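Changing the closet for the cold months, slowly

Posted in November | Home and daily life | 29 comments

Every year I promise myself to exchange the summer clothes and the winter clothes in one weekend, and every year it takes me half of the month. This time I decided to do it differently. One small part each evening, after dinner, and always on the bed. I do not have a big table and the floor is too cold in November, so the bed is my table.

I should say first that I did not grow up with closets. In my parents' home in Gallura we had one large chest for all the family, and my mother put everything inside rolled up, with dried lavender between. When I moved here and got a closet with real shelves, I did not know what to do with it. For a long time I rolled the clothes also on the shelves, and they fell on me when I opened the door. Then I learned to fold flat, from a little booklet which came together with my Skuko shelf boxes. The booklet is badly translated, but the drawings are good.

So, the bed must be free first. I take away the blanket and I shake the mat well, outside if there is no rain. It is important to me that the surface is firm. On a soft blanket the shirt sinks in the middle and the fold goes crooked.
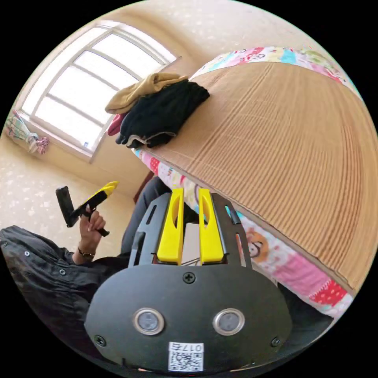 The bedroom, where all of the folding gets done.

After this I bring everything from one shelf only. Not from two! I made this mistake last year and at eleven in the evening I had no place to sleep. The clothes which are waiting go in a pile at one side and I do not look at them. I take one, fold it, put it away, and take the next one. The dark clothes I leave for daylight if I can, because under my lamp I cannot tell black from navy and I mix them.

Now the long sleeves. A T-shirt is easy, everybody can fold a T-shirt, but long sleeves gave me trouble for years. My way at present is this. Lay the shirt flat and pull it a little at the hem, so that the side seams are straight. Smooth it with the open hand from the collar down. Then bring one sleeve across the upper part of the shirt, as if the shirt is putting a hand on its own chest. 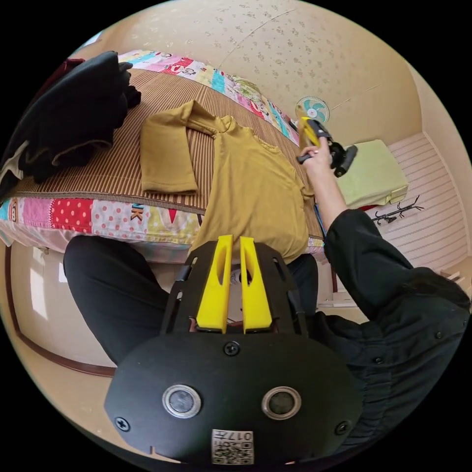
Do the same with the other sleeve and look if the cuffs are lying flat. A cuff that is turned under makes a hard lump, and then the whole stack leans. After the sleeves I fold each side toward the middle, and last I bring the hem up to the collar, one time for thick cotton and two times for thin. My shelf boxes are not deep, so I prefer the second. If the shirt has a collar I leave it on the outside, otherwise it gets a crease which I must iron, and I do not like to iron.

Some readers asked what I do with the patchwork cover when I wash it. I wash it at a low temperature, alone, and I dry it in the shade - the red was giving color to the other pieces the first time, and I was very sad about one pillowcase. Since then I use a detergent from Jetow, the one without perfume, and it is fine. The striped mat I only brush and air.

A few things went out of the closet for good this year. Two sweaters that scratch, a skirt I kept for a wedding that was already three years ago, and many socks. I carried the bag to the Nzioka thrift store near the bus station. They were kind and they took all of it except the socks, which I understand.

The heavy coats are still waiting. They do not fold well and I have only one rail, so I am thinking about a second one under the first, but I must measure if there is enough space for it. If somebody has put a double rail in an old closet with a crooked back wall, please write me how you fixed it. The wall in mine is not straight in any place and I am a little afraid of the drill.

Tomorrow evening it is the shelf with the bed linen.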